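4. The Battery Task and How the Students Came to It

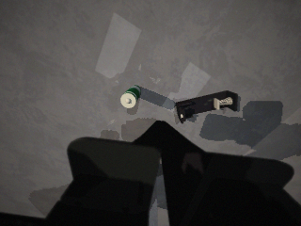

Figure 2. Simulated battery task at a moment when the gripper is open and both the battery and its holder are lying on the surface ahead of the fingertips.

4.1 Choosing a task that a student could explain at home

When we planned the second half of the Ikero course, we wanted a job that any of our students could describe to a parent over dinner, and that would still keep them busy for a good many weeks. Putting a battery into its holder fit the bill very nicely. Everyone has done it, usually with a flashlight or a toy, and everyone has at some point pushed the wrong end against the spring and had to start over. The students warmed to it right away, and we were glad to see that even the quieter teams had opinions about which end ought to go in first (the flat end against the spring, as most of them remembered from their own flashlights).

The task was built in Tamum, the simulator that the Sturnley club had already been using for its block stacking work. Each team began from the same starter program and was free to change whatever it liked, apart from the model of the holder and the scoring script. As Figure 2 shows, the spring contact sits inside one end of the trough, and the holder can lie at a slant to the robot's view, so a program that assumes a neatly squared-up holder will run into trouble early on.

4.2 Practice runs and scoring

Every team was given 1000 practice runs, which sounded like a great deal in the first week and a good deal less by July. A run counted as a success if the battery was seated, facing the right way, when the time limit was reached. Gwion Mostyn, who taught the Thursday sessions, asked the teams to write a sentence or two about every failure they looked at, and those notes turned out to be some of the most useful material we collected. We read 1222 of them in all.

Shadows come up again and again in the notes. Several teams found the battery by looking for dark, narrow shapes, and were puzzled when the gripper went after its shadow instead. The Friesen team solved this by searching for the pale end cap first and working back along the green wrap, and their program went on to seat the battery in 81 of its last 100 practice runs. We describe their method more fully in Section 5, along with the changes the other teams made after hearing about it.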